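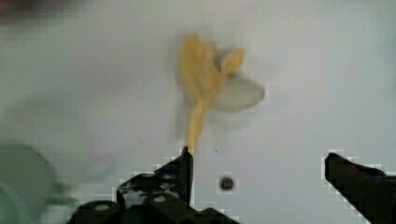
The Tuesday Kitchen
April 2018
By Tiina Niskanen

Pushpa Singhal had run a pretend restaurant with her granddaughter for three years, and the menu at the Ormsby never got any shorter. "Soup," said the girl, "and then the banana, and then soup again." Pushpa wrote it down gravely -- she had cooked for 10 at a time in Fedmont and knew better than to argue with a chef. 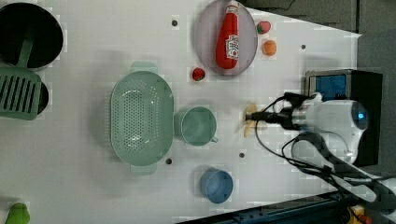

Strawberries, ketchup and the banana, before the soup.

"And who is coming tonight?" she asked, settling her bad knee under her.

"Everyone from Nallasholm," said the chef, "so we need the big colander."

Pushpa thought of all those people on the ferry in their good coats, and went to find more spoons.

Recent stories
The Drirnska Road
Letters in May
138 Steps

Contact | Copyright Tiina Niskanen | Back to top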